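Tiempo de lectura: 3 min
Trabaja con nosotros / Software y percepción

Buscamos a alguien para planificación y percepción en Skelldale (y ojalá te guste poner la mesa)

Hola, soy Rosimeire Pimentel y llevo la parte de software de manipulación en Skelldale. Escribo yo el anuncio porque el último que salió pedía "pasión por la innovación" y nos llegaron candidaturas para vender impresoras. Así que voy al grano: necesito 2 personas que programen bien, que tengan paciencia con las transformadas de coordenadas y que no se pongan de mal humor cuando un plan que en simulación era precioso se atasca en el mundo real por una tontería.

El proyecto se llama Hulta y va de vajilla. Platos, cuencos, bandejas, cosas de comer de forma rara encima de los platos... Dos brazos que comparten mesa y un planificador que decide quién coge qué, en qué orden y por dónde pasa cada uno sin darse codazos. Parece fácil hasta que tienes que escribir la función de coste – yo llevo tres versiones y todavía no estoy contenta con ninguna.

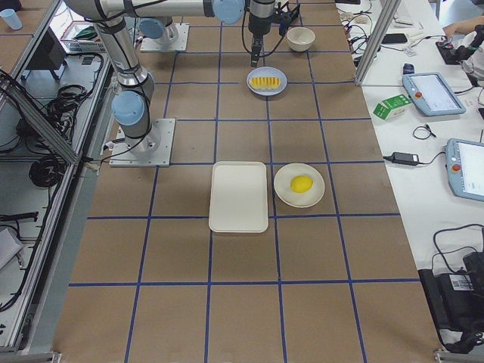 Jailson Bittencourt me pide que añada que la función de coste no es lo peor, que lo peor es el reloj: si las marcas de tiempo de los dos brazos se separan un poco, el planificador esquiva un codo que ya se ha ido a otro sitio. Tiene razón, y quien entre se va a pelear con eso la primera semana. Ya hay una rama empezada, con 903 commits que nadie ha querido ordenar (vale, son casi todos míos).

Lo que vas a hacer

La primera plaza es de percepción. Trabajamos con una cámara fija y con cámaras de muñeca, y toca conseguir que todas se pongan de acuerdo sobre dónde está cada objeto. La rejilla de cinta azul nos sirve para hablar de celdas cuando depuramos, pero el estimador de pose no debería depender de ella, y ahora mismo depende más de lo que me gustaría admitir en un anuncio público. Una bandeja blanca que se sale de la vista por un lado, por ejemplo, nos da una estimación del centro que baila muchísimo.
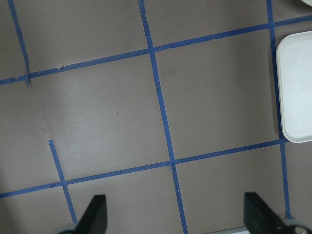 Mi idea es pasar a un modelo que devuelva también la incertidumbre, para que el planificador pueda decidir si se acerca ya o si le compensa mirar otra vez desde más arriba. Si has trabajado con algo parecido, aunque fuera en drones o en un tractor, escríbeme, en serio, ¡que me muero de ganas de comentarlo con alguien!

La segunda plaza es de planificación y herramientas. Usamos un motor interno, Bezerra, escrito en C++ con una capa de Python por encima, y un visor de trayectorias al que le hace falta muchísimo cariño. Querría poder rebobinar una ejecución, pinchar en el instante en que se torció y ver qué sabía el sistema en ese momento. Hoy eso se hace leyendo logs con un café al lado.

También hay que meter mano al agarre. Un cuenco apoyado en plano es un problema; uno muy inclinado, con el borde por encima de otro, es un problema distinto, y el generador de candidatos los trata igual.

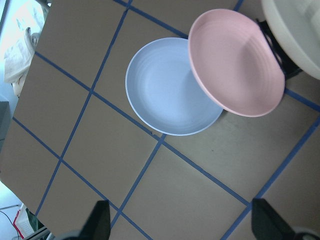 Lo que pido

- C++ o Python con soltura. Los dos, mejor, pero con uno bien sabido arrancamos.
- Haber depurado algo que se mueve de verdad. Vale un proyecto de la uni.
- Geometría 3D sin miedo a los cuaterniones.
- Castellano o portugués para el día a día, e inglés para leer artículos.

No pido doctorado. Y si te falta algo de la lista, manda el correo igual.

Lo que hay a cambio

Contrato indefinido, horario flexible y 2 días de teletrabajo por semana – el resto, en nuestro local de Zundwood, que tiene los brazos y una cafetera decente. El proceso son 3 charlas: una conmigo, otra técnica sobre código tuyo y una última con el equipo. Nada de pruebas para hacer en casa el fin de semana. Nos gustaría incorporar en abril.

Mándame unas líneas y un enlace a algo que hayas programado desde el formulario de contacto, con "Hulta" en el asunto.

Comentarios

marta_q
¿Se puede optar a las dos plazas con una sola candidatura?

Rosimeire Pimentel
Sí, dímelo en el correo y en la primera charla vemos cuál te pega más.

Nando
Lo del visor para rebobinar me ha llegado al alma. ¿Está pensado liberarlo en algún momento?

Rosimeire Pimentel
Me encantaría, pero primero tiene que dejar de colgarse con los registros largos.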